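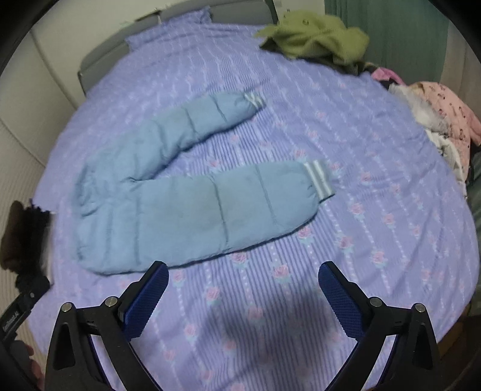 Do you have to wash a down jacket before you put it away for the summer?
If you wore it a lot, wash it before it goes in the closet, because skin oil and grime settle in over the warm months and are much harder to get out in the fall. If you only wore it a handful of times, a good airing and a wipe at the collar and cuffs will do.

I got asked that twice last week, so I figured it was time for the annual coat post. It's June, I know. Normal people did this in April. But we had that freak cold stretch in May and I refused to put anything away until I was sure, and then I was sure, and then I still didn't do it for two weeks because the closet in the back bedroom scares me a little.

Anyway! Wednesday was the day. I stripped the comforter off the bed so I'd have somewhere big and flat to work, and everything got folded right there on the rose-striped sheet. I love that sheet. It's lilac and white with little pink roses running up it in rows, and it makes even a heap of winter coats look like something out of a catalog. (My sister says it looks like our grandmother's wallpaper. She isn't wrong, and I don't care.)

The light blue down jacket is the one I always start with, because it's the puffiest and the most annoying. It's the quilted kind with the striped ribbed cuffs, white and gray, and it's the only coat I own that gets compliments from strangers. I bought it at Elholm on clearance for $73, five winters ago now, and I have worn it to the grocery store, to two weddings (outdoor, November, don't ask) and on every single dog walk since.

So it gets grubby. The sleeves are always the worst of it, all along the part that rubs on tabletops and car doors. What I do is mix a tiny squirt of dish soap into a bowl of lukewarm water, dip a white washcloth in, wring it out hard and dab. Dab, don't scrub! Scrubbing roughs up the shell and you end up with a shiny spot that's worse than what you started with. Then a second cloth with plain water to get the soap out. If the marks laugh at that, it goes in the machine: front loader, gentle, cold, the special down soap, an extra rinse, and then low heat in the dryer with tennis balls for what feels like the rest of your life. Stop it every half hour and break up the clumps with your fingers. You want no lumps at all when you pinch the baffles. A damp lump in July is a smelly lump in October.

Now the folding. I used to do it the way they fold them in stores, flat on the front with the arms tucked behind, and it never worked for me. A puffy coat just unfolds itself while you're looking for the bag. These days I zip it all the way up, fold the body down into a fat bundle and leave the sleeves for last, sort of sticking out to one side like it wants a hug. Then you can press the air out of each sleeve from the cuff toward the shoulder and bring them in around the bundle. It takes maybe three tries before it feels natural. Mine still comes out lumpy where everything meets, and I've made my peace with it.

And please don't use the vacuum bags for down. I did it one year with the whole family's coats and was so proud of myself, it all fit in one drawer. Come fall, my husband's parka looked like a windbreaker and it took days of fluffing before it came back, and I'm not convinced it ever came back all the way. Cotton bags are what you want. I got the big drawstring ones from Gondal, but an old pillowcase works fine and costs you nothing. That's what the kids' coats are in.

Jolien Declercq, who has the best laundry room of anyone I know, told me to put a strip of masking tape on each bag with what's inside and what it needs. So now mine say things like "green wool, missing button" and "Vekardale vest, zipper sticks." Last October I read those labels and felt like a past version of me had left me presents. Then I put the vest on and the zipper stuck, because past me had only written it down and hadn't fixed it.

The other thing on my list was pockets. I found two lip balms, a church bulletin, a dog biscuit that had gone to powder, and my good gloves, the ones I accused everybody of losing in February. I have apologized to one of the three people involved.

Still left to do: the boots, all the scarves, and the ski pants nobody has fit into for a while, which I think are going to my cousin's boys if she'll take them. I also want to try the cedar blocks from Tona, since the old ones don't smell like anything anymore. You're supposed to be able to sand them and wake them up again. If anybody has done that, tell me what grit you used, because the only sandpaper in our garage is 100 and I don't know if that's too rough.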